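Why a home-built robot should be slow
Pantelis Petridis
May 6, 2022

I have been building a two-armed robot in the shared workshop in Stuklow since October, and I want to defend an opinion that my friends there do not like. They think that the next thing to buy is stronger motors. I think that we should leave the motors alone and spend the money on shelves, holders and patience.

Many people who start such a project look first at speed. I did also. My first arm, which I called Mikar, could swing very quickly, and in 22 evenings I broke with it two lamps and a good part of my confidence. A fast arm in a small room makes everybody stand far away, and from far away you learn very little about how the fingers meet an object.

The present robot, Rezende, has a plain gripper on one side and a hand with fingers on the other. I was against the hand in the beginning. It cost me about 400 hours, and a gripper can do most of what I need. But I have changed my mind, as the hand shows me my mistakes in a way that I can see.
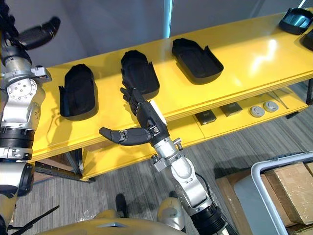
The hand against one of the black holders on the yellow shelf.

When a finger presses in the wrong place, I can look at which joint is bent too much and correct it. With the gripper I only know that it did not hold.

My friends answer that a shelf prepared for the robot is a kind of cheating, and that a real robot must manage in any room. I respect this argument, but we are amateurs with one key to the workshop and a small budget. We prepare our kitchens for ourselves too, and put the cups where the arm can reach them.

So I will vote against the new motors at our next meeting. If I lose, I ask at least that the old speed limit stays in the software until the wrist has been tested 100 times.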